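Sanelholm bimanual packing -- group meeting minutes
27 June 2019
Chair: Sudheer Shetty. Notes: Danladi. Apologies from Plodska.

1. Last minutes
Accepted. Spelling of Jurkodska fixed in item 4.

2. Wrist views
Sudheer went over the wrist stream. Plastic film in the open carton still the worst thing for the depth estimate, highlights come and go with every small move. Glare on the marbled surface too. Suggestion to drop depth from the wrist and keep color only. Agreed to try on the next training run, no change to the fixed view.
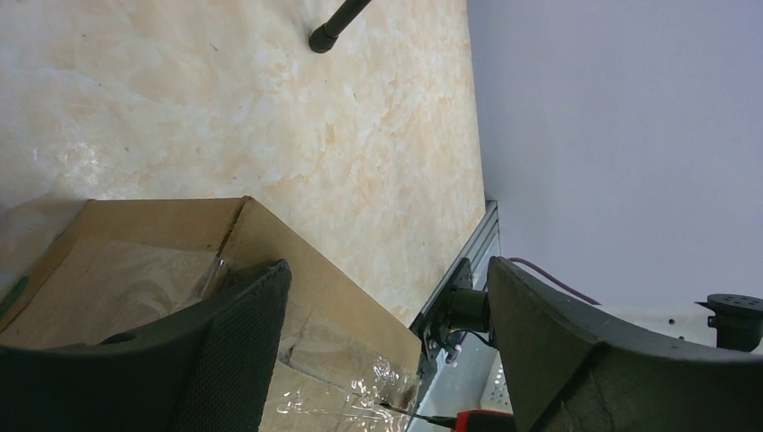 3. Long carton
Both arms working the long closed box, left fingers on the upper end, right gripper not yet touching. Question was wether the policy should wait for both contacts before moving. Jurkodska for waiting, Sudheer against -- says demos don't wait so why should the policy. Long talk. Shiny tape near the lower end might be confusing the contact labels, to be checked by hand on a subset.
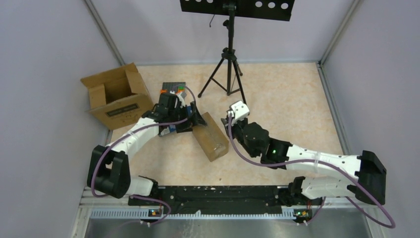

4. Data and results
214 demos in the set now, target stays 700. Two-arm policy beat the one-arm baseline on the long carton, but only 9 eval trials so no claims yet. Chunk length: shorter chunks gave jerky handovers, stay with the January setting. Relabeling of the 2 bad sessions not started, Danladi to do it.

5. Small upright carton
Open flaps at the top, a gripper close on either side. Main worry is tipping if one side closes early. Ideas: symmetric closing as a soft penalty, or just more demos with the carton off center. Second one is cheaper, go with that first. Plodska's note (by email) asks that the dark blue board stays in the same spot for eval -- not agreed, Sudheer wants it moved between trials so we dont overfit the layout. Back to this next time. 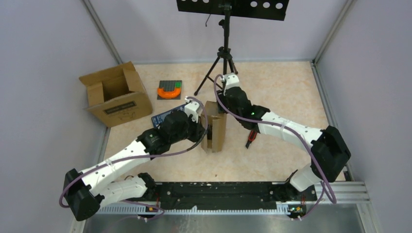
Page last changed: 27 June, 16:40 by Danladi

6. Actions
Sudheer -- color only run, write up settings
Jurkodska -- contact labels, tape subset
Danladi -- relabeling, off center demo list
Plodska -- reply on board position

7. AOB
Disk nearly full, delete old checkpoints pls. Next meeting same room.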